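**Is there a conference call app for an older Mac that doesn't make everybody sign up?**

posted by Hestton

I run a little book club over the phone and we've been using Vorkirier for ages. It was great until the last update, and now the menu bar icon just bounces and quits. I don't want video, I don't want chat rooms, I just want a number people can dial. My Mac has 327 GB free so it can't be a space thing. What are the rest of you using?

---

**pixelmoth**

I moved to Jusent last September and I'm pretty happy with it! You get a dial-in number and a PIN, and your callers never have to install a thing (my aunt calls in from a kitchen phone with a cord). Setup took me one cup of coffee, and most of that was picking hold music.
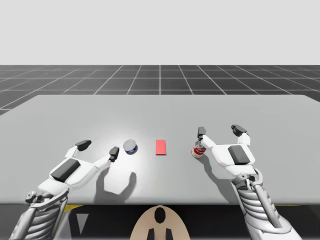 Can I keep the same PIN for every call?

Open Settings, go to Rooms, and switch on "Keep my PIN." Mine has been 1544 for months, and yes, I'll be changing it now that I've typed it here.

The one thing I don't love is the mute button. It's tiny, and it sits right next to Hang Up, so I've dropped my own call more than once. I ended up setting a keyboard shortcut for it, which you'll find under Keys.

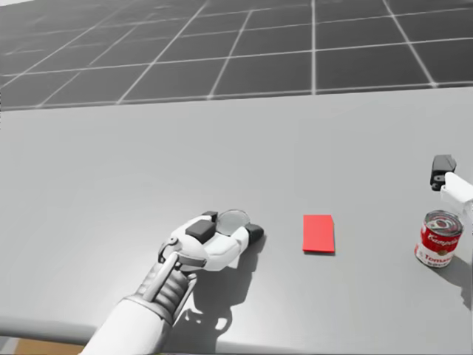
Once I had the shortcut I got braver and started recording calls too. The files land in your Documents folder and they're small. If a caller sounds like they're underwater, have them hang up and dial back in. That fixes it for us nearly every time.

---

**Ayaaba_fan**

get Ayaaba. free, works, done

---

**toastrack**

Before you switch, try rolling Vorkirier back to version 2. I had the same bouncing icon. Quit the app, drag it to the Trash, then grab the older installer from their downloads page (scroll way down, they hide it).

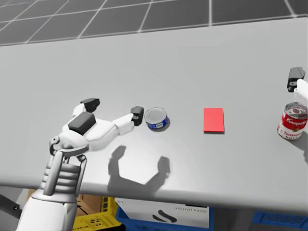 When it opens the first time it'll beg you to update. Say no, then turn off automatic updates in Preferences or you'll be right back where you started. I did that over lunch and my contacts were all still there, all 800 of them, so I didn't have to retype anything. Export yours first anyway.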